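Threads > Robotics > Yayra Gbeho

Thread time! We've been teaching a policy to sort small household stuff using only hand-held grippers. You hold one in each hand, do the chore, and the recordings become the training set.

Project name is Orus. 333 demos so far, all at a kitchen-type table with the loudest tablecloth I own 🧵

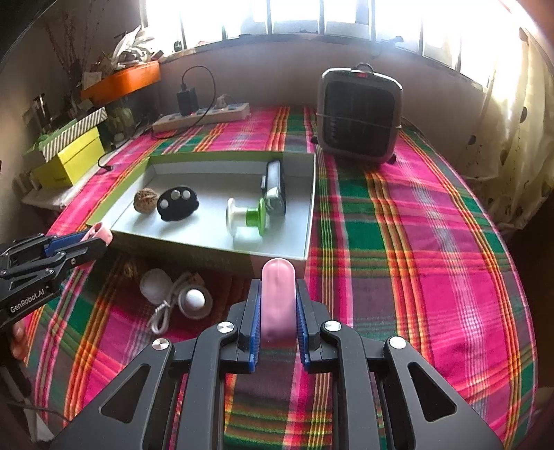

Both grippers over the table, walnut in the tray.

Fun result: with 50 demos the policy fumbled round things constantly. At 129 it started turning the wrist before closing, and I yelled!!

Next up is fewer demos, more tables. I want to know if 40 per table is enough. Plots on Thursday.

Comments
maluleke_k: does the left hand help much?
Yayra Gbeho: tons, esp. for tiny stuff
urkard: plots please!!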